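What Is a Tie-In Novel?

A tie-in novel is a book that uses the characters and places from a movie, TV show or game. The story is usually new. The people in it are ones the reader may already know.

Who owns the characters?

Suppose a company makes a cartoon called Vullport, set in a city under the sea. The company owns the characters. A writer who wants to sell a book about them has to get permission first. This permission is called a license. The license says what the book may contain, how long it may be and when it must be finished.

How is the book planned?

The writer starts with an outline. An outline is a short plan that lists what happens in each chapter. Rehema Ogola wrote the first Vullport novel. Her outline was 2,000 words long. The finished book has 270 pages.

The outline goes to a story editor. The story editor checks it against a document called the bible. A series bible is a list of facts about the made-up world: names, ages, maps, family members and the dates of important events. The Vullport bible has 53 entries for the city alone.

What is canon?

Canon means the set of stories that count as having happened. If a book is canon, later episodes should agree with it. If a book is not canon, later episodes can ignore it.

Mistakes in canon are called continuity errors. In the outline for the Vullport novel, Captain Nalier had a younger sister. In the show, she is an only child. The story editor, Kiprono Waweru, found the error, and the sister was changed to a cousin.

Where does the story fit?

A tie-in novel can be placed in one of several spots:

Before the show begins. This is a prequel.
Between two seasons. This fills a gap.
After the last episode. This is a sequel.

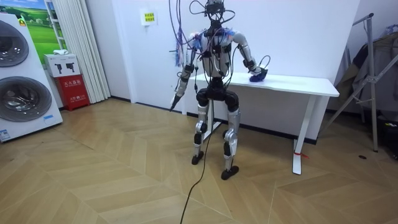 Gap stories have the strictest rules. The characters must start the book where one season left them and end it where the next season finds them. A character who is alive in the next season cannot die in the book. The writer can still add new characters, new places and new problems.

Do you have to see the show first?

It depends on the book. Some tie-in novels explain each character the first time he or she appears. Others expect you to know them. Read the back cover and the first two pages to find out which kind you have.

Words to know

License: permission to use something another person or company owns.
Outline: a plan for a story.
Continuity: agreement between the facts in different stories.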